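Handheld gripper work shown at Irkby open afternoon

Visitors to the Irkby site in August were shown how household handling tasks are recorded for robot training, from the first grasp through to the check of the finished file. The open afternoon was run by Stolar, which collects the recordings, together with Ludard, which trains control models on them. Attendance was capped at 200 and all places were taken.

The program began at 1 p.m. with a short talk by Yolanda Barrios, who heads data collection at Stolar. She said the company had logged 1376 usable recordings of table setting and clearing since the work began, all made by people holding a two-finger gripper in one hand and carrying out the task at normal speed. A further 189 had been rejected, mostly for lost tracking or a hand passing in front of the lens.

"A rejected recording costs us the same labour as a good one," Barrios said. "Most of our effort this year has gone into catching the fault while the operator is still standing at the table."

Recording method

Operators open and close the fingers by hand. The opening width is logged along with the video and the position of the tool, and the three streams are aligned afterward. Hafþór Ravn, who maintains the grippers, explained that alignment is checked at the start of every session by closing the fingers fully twice. If the two closures do not line up in the video and the width signal, the session is stopped and the tool recalibrated.

Grip pads are treated as a wear part. Ravn passed a used pair through the audience and pointed out where the ribs had flattened on the inner face. Pads are changed in pairs, as a new pad opposite an old one shifts the centre of the grasp.

Tableware

Stacked dishes drew the most questions. Wanpen Paisan, a grasp analyst at Ludard, said a stack is harder to record well than a single item. The gripper has to come in low and wide, the upper pieces can slide on the lower ones, and the rims give very little to hold. A soft cloth under the dishes adds to the difficulty — it bunches when a plate is pushed sideways, and the model has to learn that the surface itself can move.

Paisan said patterned cloths and decorated plates are used on purpose. Models trained only on plain white dishes on a plain table had lost the edge of the plate when the background changed. Daylight from a window is kept for the same reason, even where it leaves the near side of the dishes in shadow.

An approach to a stack of plates and bowls, with the fingers open:
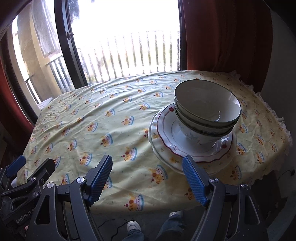
Questions and next visit

Asked when the results would run on a robot arm, Hjalti Ravn of Ludard said trials on single bowls were under way and that stacks would follow. He declined to give a success rate before the trials are finished. Sólveig Mogensen, who teaches automation at Vigfúsdóttir College, asked whether the recordings would be available to students. Barrios said a set of 9 tasks was being prepared for classroom use, with the calibration files included.

A second open afternoon is planned at the same site. Bookings can be made through the Stolar front desk, and school groups are asked to give the number of students in advance.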